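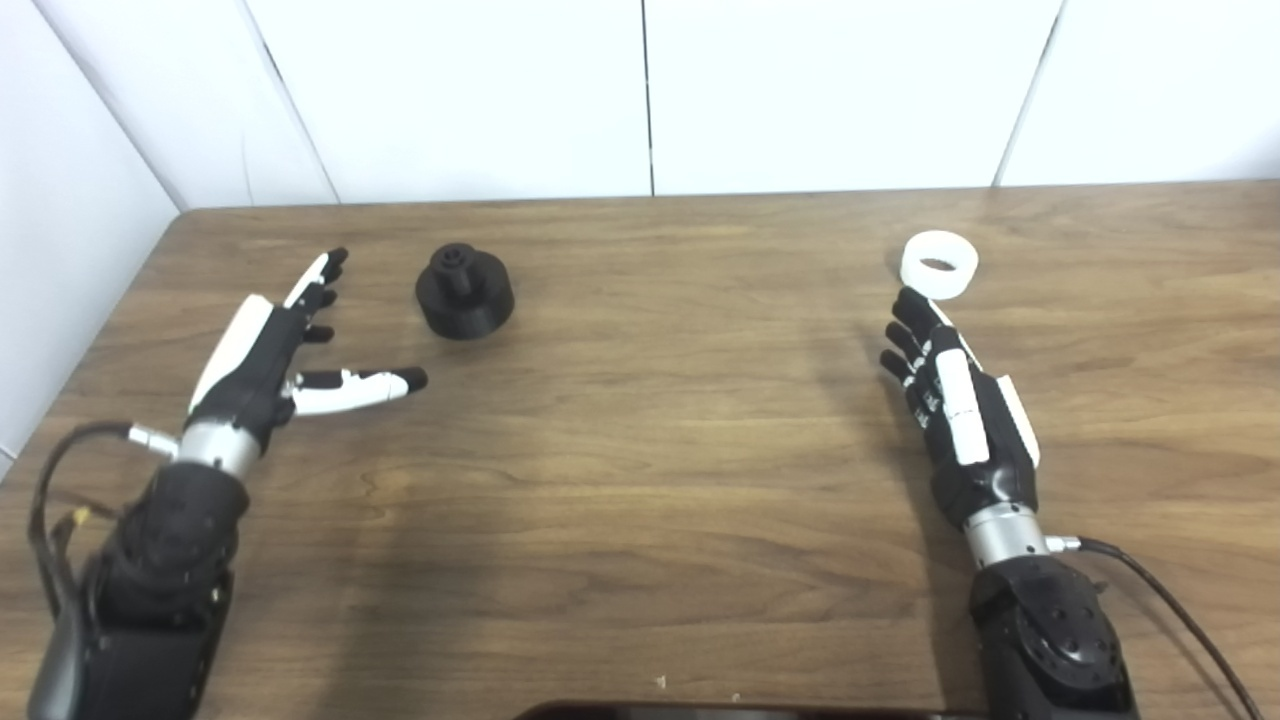
May, second bench session, after lunch

Right, controllers today. I've left the hands alone for once, no new fingertips, no fiddling with the tendon settings, and swapped only what drives them. Plerard box in the morning, Talebi box now, same pair of hands, same two parts: the black one with the wide base and the knob, and the white ring. I know the ring is boring but it's the one Emcombe keep asking about, so it stays in.

First impression of the Talebi: it's so much quieter to set up! The Plerard wanted its config file loaded by hand again (I'd saved it, it hadn't listened) and then sat there blinking until I power cycled it. The Talebi found both hands at the first go and gave me live readings straight away. I did have them labelled the wrong way round for a bit, so if anyone looks at the first log, left is right and right is left. Fixed from the second log on.

Settings I've ended up with, so I don't have to work them out again:

- loop rate 900 Hz on both boxes (Plerard will go higher but then the comparison is a mess)
- grip force limit at 5 N, both hands
- 3 tries per pose before I let myself change anything
- log buffer 4000 samples, which is plenty for one grasp and doesn't choke the laptop

The approach I keep coming back to for the black part is palm down, thumb low, then roll the wrist so the fingers come round from the side. Coming straight down on the knob looks neater in the planner but I don't like how little finger I get on it. Right hand stays parked in the upright pose while the left one works – makes the logs far easier to read when only one set of joints is busy. 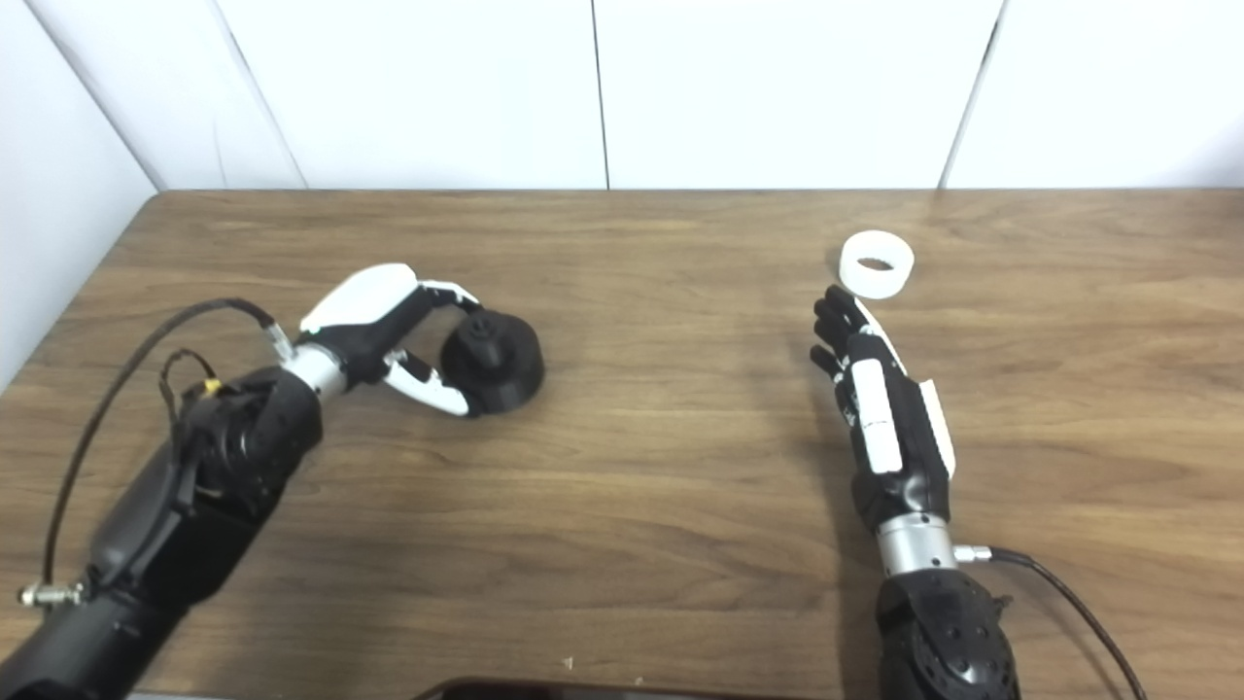
*Irutari Hands & Controllers Group – bench notebook*

Left hand round the black part, one finger over the top and the lower ones wrapped underneath, part still sitting on the table. I like this pose a lot. The wide base gives the fingers something to come round, and the knob isn't doing all the work.

What I want out of the Talebi is a smoother close. On the Plerard traces from this morning there's a little step just before the force limit kicks in, every single time, and it bugs me. Could be the box, could be my gains. I copied the gains across as they were, so if the step shows up again I'm blaming myself.

Still to do:

- plot both sets of traces on the same axes
- same again with the right hand and the ring
- ask Plerard about the config file thing (again)
- back up the Talebi settings before anybody updates the firmware, please!

Kettle first, then plots.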